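Mevgate data collection, weekly meeting
Wednesday, January 10, 2018, Prullstead lab

1. Minutes of the last meeting approved with no changes.

2. Two-arm tabletop task. Count stands at 285 examples, 27 of them thrown out on review. Agreed to keep the back row — bottle, box, cup, tray — and vary what goes on the white board.

3. Cables. Coiled cable stays in the set for now. Operators to log every snag.

4. Sulline export. Still drops the last second of some runs. Carried over.
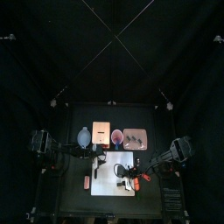
T. Agudelo

Next meeting: same room, item 4 first.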